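The Teal One

We drove up to Rarnamport in October for a chair, and I'd have driven twice as far! I had seen it in the window at Herath the spring before, the only thing in the whole shop with any color to it, and I'd been carrying it around in my head all summer (I even painted the back room to go with it, which my sister said was backwards).

"That one's been here longer than I have," said the woman at the register. She wanted 198 dollars. I had my wallet out before she finished the number.

It rode home under a quilt, with its legs sticking up, and I talked to it on the bridge. I'm not ashamed of that. 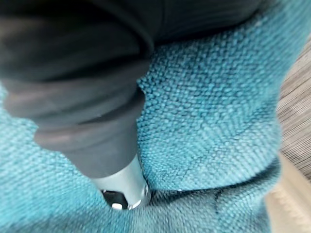

Upholstery had never mattered to me before, and by four that afternoon I could have given a lecture on it. The cloth is a nubby basket weave, all little raised loops, pale aqua on one and deep blue-green on the next, with darker threads down in the gaps, and where it bulges up into a soft fold it catches the light like the top of a wave. I ran my palm over it one way and then the other. Then I put the kettle on, and came back, and did it again.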